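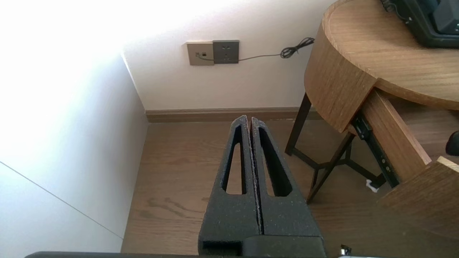

Prudalar Matchday
Social publishing and sponsor reporting for sports clubs

Prudalar Matchday is a web tool for clubs, leagues and event promoters that post their own content. It puts the posting calendar, the clip library and the sponsor reports in the same login. It's made by Filtico and sold by the season.

Most of our customers have a media team of 2 people, and often one of them also writes the game program. The default setup assumes that. You can add more users later.

What it does

Posting calendar
Load your fixture list as a spreadsheet and Matchday builds a slot for each game: lineup, start, halftime, final score, post-game interview. Move a game and its slots move with it. Slots can be left blank and nothing will go out.

Clip library
Upload clips during the game from a phone or laptop. Tag them by player, sponsor and rights window. When a rights window closes, the clip is locked and can't be scheduled again. It stays in the library so you can still report on it.

Sponsor reports
Each sponsor gets a page that shows which posts carried their name or logo tag, with views, replies, shares and link clicks. Reports can be sent monthly or at the end of the season. You can hide any column before you send it.

Live thread mode
For clubs that don't have streaming rights. One screen, large buttons, prewritten lines for goals, cards and substitutions. Works on a slow connection - posts queue on the device and go out in order when the signal returns.

Plans

Club
Up to 2 teams
400 scheduled posts per month
200 GB clip storage
$1,476 per season

League
Unlimited teams
No monthly post limit
Storage by agreement
Price on request

A season is twelve months from the day you sign up, whatever your sport's calendar looks like. Both plans include sponsor reports and live thread mode. There is no setup fee.

Who uses it

The Harries indoor field hockey league moved its six clubs to Matchday in February. Before that, each club kept its own sponsor spreadsheet and the league office put them together by hand.

"We had the same tire company on three clubs' shirts and no single number to show them," says Joscha Ackermann, who runs partnerships for the league. "Now I send one report. They still ask questions about it, but they're better questions."

Bosollow, a road running series, uses the calendar and the clip library but not live threads.

What you need

A current version of any major browser
Business or creator accounts on the networks you post to
Admin rights on those accounts, at least on the day you connect them

Matchday does not buy ads, write captions or supply footage. It does not clear music. If a clip has a song in it, check the license before you upload.

Good to know

View counts come from the networks and are refreshed overnight. A report sent the morning after a game will usually show lower numbers than the same report a week later. The date of the last refresh is printed at the top of every report.

Deleted posts drop out of sponsor totals. To keep the figures, archive the post in Matchday before you delete it on the network.

Leaving

You can export all clips, tags and reports at any time. Accounts that are not renewed stay open as read-only for 60 days and are then removed.

Plans and prices last updated Tuesday, June 11, 2019.

Request a demo
Download the sample sponsor report (PDF)
Contact Filtico sales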